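5 min read

Minutes of the May meeting, Priswood toy library and playroom

I'm doing the minutes again, so you get them in my style, sorry in advance to anyone who likes them short. We started at 6:43 (the door code had been changed and only Adom Gyamfi had the new one) and there were 13 of us once everybody had found a chair.

Last month's minutes were passed with one fix. I wrote that the train table was going to Jastgate and it was the train rug. The table is staying put!

Opening hours. We're keeping the late opening through the summer. Adom wanted to close half an hour earlier when it's quiet, and we talked about that for much longer than it deserved. For now we stay open until the posted time, quiet or no quiet, and look at it again in the fall.

Puzzles. Two jigsaws came back from Ghoneim missing pieces, and one came back with an extra piece that belongs to neither of them. If you know a puzzle with a bit of a lighthouse gone, please speak up. I've put the stray in an envelope in the top drawer of the desk.

Cleaning cloths. This was the big one, and I'm glad we finally got to it. We've been wiping down the toys with whatever was in the drawer, and some of those cotton rags date from 2019, when we moved in. They leave lint on everything, especially on the little plastic stuff with grooves. I'd been trying out the gray shaggy microfiber kind on the tables and the hard toys, and I'm a fan. The long fibers get right down into the corners, and you don't need to spray half a bottle of cleaner first.
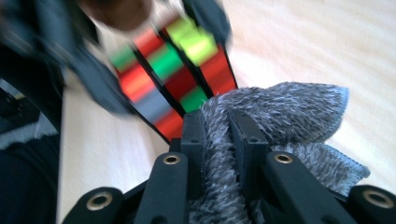
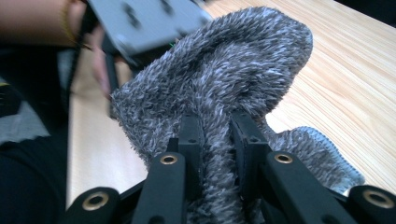
Gray and very shaggy, both times.

Adom asked if they'd hold up in the wash, which was a fair question. The ones I have at home have been through plenty of loads and they're still fluffy, but I never use fabric softener and I keep them away from the dryer sheets. So that's the rule here too: warm wash, no softener, hang them on the rack by the back sink. Please don't throw them in with the dress-up clothes either (anything with Velcro grabs on and you'll be there all night picking it apart).

We agreed to buy five more from Flindico and keep them just for toys and tabletops. Floors and the bathroom get the old cotton rags until those fall to bits. I asked for a separate hook so they don't get mixed up, and Adom is bringing one from his garage.

There was some back and forth over wooden toys. A couple of people wipe them with a wet cloth and I'd much prefer a barely damp one, then dry right away. We settled on barely damp. I'll write it on a card and tape it inside the cupboard door.

Toy swap with Jastgate. They'd like our spare building blocks and are offering a play kitchen in return. Everyone said yes to the kitchen before I'd finished reading out the email! Adom will measure the corner by the window first, please, because we all remember the puppet theater.

Money. We have $43 left in the supplies envelope before the cloths come out of it. Receipts go in the envelope too, with your name on the back.

Any other business. The kettle lid is missing. The stapler is back.

To do before next time: Adom, hook and corner measurements. Me, cloths, the card for the cupboard, and a reply to Jastgate. Everybody, have a look at home for that lighthouse puzzle.

We finished at 8:05 and next month we start at 6:30, same room.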